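What I Brought Home From the Robot Open House (Tips for Small, Tangly Things)

Posted November 6, 2024

I have been promising a post on jewellery, watch straps, hair clips and all the other bits that live on top of dressers, and I kept putting it off, mostly out of embarrassment at the state of my own dresser. Then my niece talked me into going along to the open house at Nonditik, the workshop out past the curling rink where they teach robots to do housework, and I came home with two pages of notes in my purse and a good deal more than I expected to say on the subject!

I should tell you I went for the doughnuts. I had pictured something shiny rolling around with a tray. Most of what we saw was people with grippers in their hands, the kind with two jaws and a soft pad at the end of each, picking up ordinary household things and setting them down again, while a camera on the gripper watched how it was done. The robots learn from that, and the folks doing the picking up have become awfully good at tidying along the way. Umesh Singhal took our group through it, very patiently, considering that more than 700 people had signed up for the day and I had a question every time he drew breath.

They let us have a go, too. Try picking a fine chain off a bare tabletop with two padded fingers and you learn very quickly what makes a thing hard to handle. My chain slid, and then it slid some more, and then it went under the table (a very kind boy fetched it). Pretty well everything that follows came out of that half hour, plus some trying out at home over the two evenings after. It all works just as well with the fingers you were born with, and I think it would be a real help to anyone whose hands are stiff in the mornings.

Put something down on the table first

A polished dresser is the worst place to sort anything small. Lay out a tea towel, a placemat with a bit of tooth to it, or an old flannel pillowcase folded in half. Beads stop rolling, earring backs stay where you drop them, and you can get a fingertip under the edge of a bangle without chasing it. A plain colour is easiest on the eyes. I used a cream towel for silver and found I couldn't see half of it, so I switched to navy and all was well.

When you're done, pick up the cloth by its corners and give it a gentle shake over a baking sheet before it goes in the wash. I found a stud I'd given up on last winter.

Choose a shallow box with low sides

I've always kept my things in a deep tin, and I've always tipped the whole tin out to find anything. Watching the demonstrations, I noticed that every time someone had to reach down into something deep, their wrist knocked the side, and if the box was light it scooted away. A shallow box lets you come in from straight above. The lid of a shoebox is about right for depth. So is the bottom of a chocolate box, if you can wait until it's empty.

You don't have to spend anything. I had been eyeing a jewellery chest in a catalogue for $234, with velvet rolls and a wee key, and I've decided a gift box and a square of felt will do me very nicely. If your box is featherweight, stick a dab of poster putty under two opposite corners and it will stay put while you work.

Lay bracelets down as circles

Now this was my favourite. If you drop a beaded bracelet in from a height it lands in a heap, and the next thing you drop gets its clasp through the loop, and there's your knot. Lower it until it touches, then let go. Give it a little nudge outward with a fingertip so that it sits in a ring. You can set something small inside the ring if you're short of room, but choose a thing with no hook on it.

Heavier chains behave better. A thick chain can be gathered up and set against the back wall of the box without any fuss, and it makes a handy sort of bumper for the rest. Fine chains need more care. Do up the clasp before you put one away, every single time, and thread it through a short piece of drinking straw first if it's very thin.

Pick things up by the stiff part

Yuk-lan Yang, who was at the second table, had us all guessing where to take hold of a watch. I went for the strap, naturally, and the face swung round and thumped the side of the box. You want the face, or the stiff bit of strap right beside it. The same goes for a necklace with a pendant (take the pendant), and for keys on a lanyard, and for reading glasses, which ought to be lifted at the bridge with the arms folded. I've been lifting mine by one arm for thirty years and wondering why the hinge goes.

Charging cords are the same idea. Hold the plug, let the cord hang, and wind from the plug end. My son-in-law has been telling me so for ages and I'll thank you not to mention it to him.

Work from the far side toward you

If you put the first piece at the front of the box, you'll be reaching over it for all the others, and your sleeve will find it. Start at the back. Put in whatever is biggest or plainest there and bring the smaller pieces forward, leaving a gap along the front for the things you wear most. I keep my everyday earrings in that gap, and my rings on a strip of felt rolled up like a sausage.

Roll up your sleeves before you start, while I'm on the subject. Knitted cuffs and claw settings are sworn enemies.

Give strays a place of their own

There is always one odd piece. An open bit of filigree with no mate, a charm off something, a button you're sure belongs to a coat. At home I now keep an egg cup beside the box, and anything that puzzles me goes straight into it without any debate. In December I'll go through it properly, when the good clothes come out and I can match things up. Whatever is left over after that goes to my sister-in-law, who makes Christmas cards with all sorts stuck on the front.

Clear the bed, or at least your end of it

I sort on the bed sometimes, and I expect you do too. I won't any more! A duvet swallows things. If the bedroom is the only quiet spot in the house, carry in a low table or a tray with legs, and set the box well to one side so that your working hand isn't passing over it constantly. Leave a clear bit of tabletop in front of the box as a landing pad, where each piece can rest while you decide. Pao-chu Poon called hers "the waiting room," and I've adopted the name.

Mind the light, as well. A lamp straight overhead put a bright glare on the shiny cover I tried first, right where I wanted to look. I moved the lamp behind my left shoulder and it was much kinder.

Slow down at the very end

I asked Umesh what beginners get wrong most often, and he said letting go too soon. They carry a thing beautifully all the way across and then open up an inch above where it's going. I've caught myself at it ever since, with teaspoons, with eggs, with the good sugar bowl. So set it down, feel it touch, and then let go. It adds next to nothing to the job, and my box has stayed tidy from the day I did it, apart from one evening when the grandchildren were over and wanted to play shops.
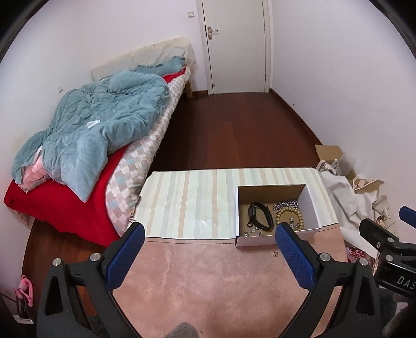 Next time I'd like to get to scarves and belts, which I find are a different kettle of fish altogether. I've got mine hanging from shower curtain rings at the moment and I'm not entirely happy with it, as the silky ones slither off whenever the closet door is shut with any force. If you have a method that works, do leave it in the comments, and tell me what sort of hanger you use.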